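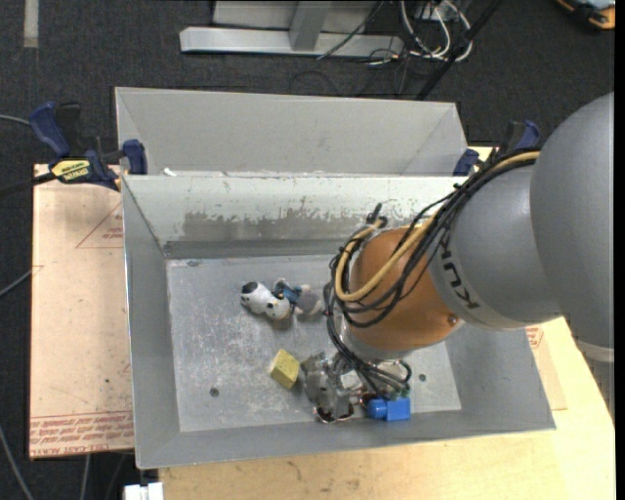 Cloudy marks and scratches on the floor of a metal bin used for small toys

Home and Storage > Cleaning > Metal
Asked by Larysa Boiko

Good evening to everybody. I hope I put this in the right category. If not, please move it.

I have an open gray metal bin in which I keep small things for a play corner. The play corner belongs to a reading room in Losemel, where parents sit with their children in the afternoon. I bought the bin second-hand in August from a workshop that was closing. It has no label from the maker, so I do not know which metal it is. I know only that it is heavy and that it does not bend when a child leans on it.

My problem is the floor of the bin. It has a dull silver-gray color, which I do not mind. But there are pale scratches on it, and also smudges like small clouds. Most of them are in one half, as you can see in the photo in the lower left. I washed it with warm water and dish soap, and when it was wet the clouds were gone and I was very happy. Then it dried and they came back in the same places. I washed it again on Tuesday with the same result.

I would like to know these things:

First, are the clouds dirt, or is it the metal itself that has changed? I do not want to rub for one hour on something that cannot be rubbed away.

Second, can I make the scratches less visible without a machine? I have only my hands and a small budget.

Third, what is good to put on the floor of such a bin? When a child throws a plastic block inside, the noise is terrible. The reading room is one large room and the people at the other end look at us.

For the toys it is a mixed collection, as you see. The plastic things, such as the bright blue block with the knob, I can wash with no fear. But the yellow block has a surface like a sponge, and I am not sure if it may lie on bare metal when it is still a little damp. The white animal with the black patches is the favorite of the smallest children, so it is washed very often, and I would not like that it takes gray color from the floor. On a white cloth I get a light gray stain when I wipe the bin strongly. Is this normal?

I have at home white vinegar, baking soda, and a bottle of cleaner with the name Kastavura that my sister left in my kitchen. On the bottle it is written "for metal surfaces," but not which ones.

Thank you in advance, and please excuse my long text.

Larysa

Posted by Meesuk

just use steel wool and push hard, it goes away. mine was worse than this. after that spray some oil so it shines

Comments on this answer

Blažena Michalík: Please be careful with this advice. Steel wool will take away the clouds, but it leaves hundreds of new thin scratches, and the floor will then have a different color from the walls. If the bin has a protective layer on it, the steel wool takes this away too, and later you can have rust. And oil should not be in a bin where children put their hands and then their hands into the mouth.

Meesuk: ok but she asked how to get it off and it gets it off. oil you can wipe after

Larysa Boiko: Thank you, Meesuk, for the fast reply. I will wait a little with the steel wool. May I ask what you keep in your bin?

Meesuk: screws and hinges

Posted by Blažena Michalík
Marked as helpful by the person who asked

Dear Larysa,

I worked eight years in the kitchen of a school, where we had many metal trays and bins, and later I looked after the storage room of the same school. So I know your clouds quite well, but please understand that I cannot touch your bin, and from a photo I also cannot tell which metal it is.

Are the clouds dirt?

Marks which disappear when the metal is wet and return when it is dry can be two different things. One is a thin film of minerals from hard water, or of soap which was not rinsed off. The other is a place where the surface became rough from rubbing, so it reflects the light in another way. Water fills the small rough places, and for this reason they hide until it dries.

You can find out which one you have. Take one cloud, a small one. Put a few drops of white vinegar mixed with the same quantity of water on it and leave it for one minute, not longer. Wipe, rinse well with clean water, and dry it immediately with a soft cloth. If the cloud is gone or weaker, it was a film and you can continue with the others. If it looks exactly as before, it is wear and you can stop there with a good conscience.

Do not use vinegar without this small test. If the metal is aluminum or has a zinc layer, vinegar that stays too long will make new marks, more ugly than the first ones. A magnet helps a little. If it does not stick, it can be aluminum, or it can be one of the stainless steels that do not hold a magnet. If it sticks, it is some kind of steel, maybe with a zinc layer, maybe not. I know this is not a perfect answer.

Baking soda I would leave in the cupboard. It is fine on steel, but on aluminum it can make the surface darker.

The bottle from your sister I do not know. If the label does not say for which metals it is, and does not say anything about contact with food or with children's toys, I would not use it inside the bin. Perhaps it is good for a door handle.

The gray stain on the white cloth

Light gray on the cloth when you wipe strongly is very common with aluminum, and also possible with zinc. With stainless steel you should not see it after the first good wash. So for me this is a sign that you should be careful with vinegar and with everything that scratches. It is also the reason why I would not let white toys lie on the bare floor. The white animal and the gray and white figure with the blue middle lie directly on the metal. If they are hard plastic, the gray can be washed off with soap. If they are a softer material, the gray goes into the surface and stays there. You wrote that the animal is washed very often. Dry it fully before it goes back.

The scratches

Deep scratches you will not remove by hand. Light ones can be made less visible with a fine non-woven pad, the kind sold for finishing metal. Rub always in one direction, along the length of the bin, with light pressure, and never in circles. But ask yourself if it is worth the time. The floor will be covered anyway, if you follow the next part.

What to put on the floor

We tried several things in the school, so here is our experience.

Felt: very quiet and cheap. It keeps crumbs and dust, and it needs a long time to dry. For hard dry toys it is all right. For a play corner with small children I would not take it.

Rubber mat from the hardware store: quiet, but some of them smell strongly and the smell goes into the toys. Also black rubber can leave color on white plastic. We threw ours away.

Cork, thin, from a roll: nice and quiet, but the edges break and then you find small pieces of cork everywhere.

Drawer liner with an open net structure: this is what we kept. Air goes under the toys, sand falls through the holes, and it goes into the sink with the rest of the washing. One layer was not enough for the noise. With two layers it was good. We bought ours from Praller, but I suppose that any similar one will do. Look for one without glue, because glue on such a floor is a real punishment when you want to change it.

Cut it a little smaller than the floor, so it does not stand up against the walls. Make a paper pattern first if the corners are round.

The yellow block

If the surface only looks like a sponge and it is hard, treat it like the other blocks. If it really takes in water, press it out in a towel and let it stand on its narrow side in the open air until the next day. A damp sponge on metal makes a mark exactly in its own shape, and I would not be surprised if some clouds in your bin began in this manner in the workshop.

I wish you much success, and please write what the magnet says.

Blažena

Comments on this answer

Larysa Boiko: Thank you very much, this is more than I hoped for. The magnet does not stick anywhere. I made the test with vinegar on one small cloud, one minute as you wrote. It became a little weaker but it is still there.

Blažena Michalík: Then you have probably both, some film and some wear. Do it one more time on the same place. If there is no more change, leave it.

Larysa Boiko: No more change. I leave it. I ordered the net liner, enough for two layers. One more thing, should the liner be washed before the first use?

Blažena Michalík: Yes, warm water and a drop of dish soap, then hang it over the bathtub. Ours had a smell of new plastic for two days.

Meesuk: if the magnet doesnt stick forget what i said about steel wool, that was for steel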